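The two-page rulebook that keeps a robot suturing bench honest

I met the woman who writes the bench rules at Vandby over a very strong coffee, and within minutes she was drawing stitches on my notepad. Her rulebook for robotic suturing practice runs to 2 pages. The first draft had 200 clauses!

"People stopped reading at clause three," she told me. "I'd have stopped too."

So what survived? Tie every knot across the wound line, keep the spacing even, and keep both instrument tips in view whenever thread is moving. I asked which one gets broken most. "The tips," she said — no pause at all. "You get keen on the knot and forget your other hand."

She's just as firm about loose ends. Offcuts get logged and cleared when the session closes, and a pad isn't signed off until someone else has read the log. Bellini, the sister lab, borrowed that rule in July and has been arguing over the wording ever since (she looked rather pleased).

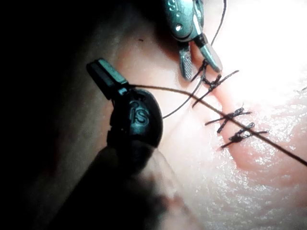
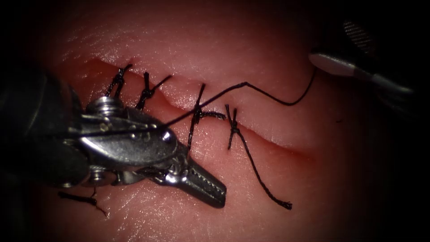

Suturing at the Vandby bench, with two instruments and a row of tied stitches in each picture.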